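Home Cooling Load: Sizing a Split Unit for a Kitchen
Speaker notes, Bence Lakatos
Session 2, equipment track

Opening
Introduce the Ornau inverter unit. State the scope: single room, one indoor head, no ducts. Solar input is covered in Renata Bielecka's session, so refer questions there.

Test room
Kitchen on the ground floor at the Wasilewska site. One outside wall, window facing west. Power was logged at the isolator in February and repeated for the summer run.

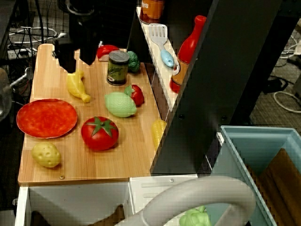 Standby draw comes first, as most buyers leave the unit plugged in all year. Give the definition, then the meter position. Surface temperature is a separate reading, and the probe type depends on the material. A pale wood countertop with visible grain, like the one under the toy lime and the broccoli, can be read with an infrared probe at the default setting. Bare metal can't. Tape it first or use a contact probe.

Measured power
Steady cooling, low fan: 542 W. Steady cooling, high fan: 818 W. Pause on this slide. Both values are electrical input at the isolator. They are not cooling output, and the two get mixed up every year.

Compressor cycling
Explain minimum speed. Below it the compressor stops and restarts, and the average draw goes up. An oversized unit spends more hours in this range. Mention the Brestus controller, which has a restart delay of 7 minutes. Danuta Kalinowski has the raw logs if anyone wants them.

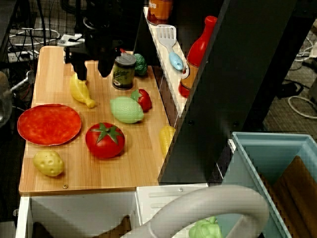 Questions likely to come up
Filter cleaning: follow the manual, check more often in a kitchen because of grease.
Drain line: continuous fall, no loops, outlet clear of the wall.
Can the head go over the stove: no.
Long pipe runs: see the Grondulska handout, second table.

Hand over to Shoshana Ambrose for the heating section.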